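Regrasping with two hands, part two
16 August 2018

The January post ended with our in-hand regrasp policy doing well in simulation and badly on the real arms. I have some numbers now, so I'm writing them down before I start changing things again.

A quick recap for anyone who skipped that one. Zikura is the planner that decides which hand should hold an object and in what orientation. Prokeo is the learned part that runs the fingers. The old version of Prokeo was trained on the whole motion from pickup to placement, and it tended to drift once the fingers had closed. The new version is trained only on the short stretch where one hand holds a thin object and the other comes in to take it.

What changed

We dropped the wrist force signal as an input and kept joint torque from the fingers. I expected this to hurt. It didn't, and training got quite a bit faster. The other change was to stop clearing the table between trials. Household clutter stays along the back edge -- a mug, a syrup or honey bottle, a hairbrush, a milk carton -- and the policy has to cope with it in view. The cloth is teal and feels like felt, and I like it because small things don't skitter when they're dropped.

The left hand holds the thin white object at an angle toward the right, and the right hand starts with its fingers curled in. That's the pose I care most about, as it's where the old policy failed most often.
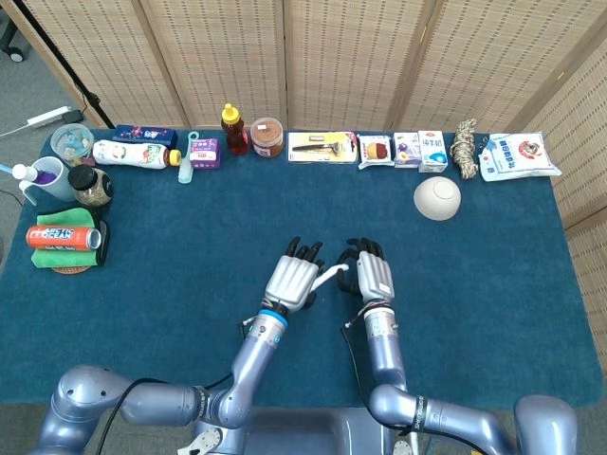 Results

I ran 112 handoffs with the new policy. The old one dropped the object 42 times over the same set of starting poses. The new one dropped it 11 times. Two of those were my fault for leaving a wrong gripper offset in the config file, but I've left them in the count.

Most of the remaining drops happen when the giving hand lets go too early. The torque threshold for release is fixed, and it probably shouldn't be. I'd like to try learning it from the Palacios recordings, which have a wider range of object weights and colours.

I'll put the config files up on the Fluteseck page once I've tidied the folder names.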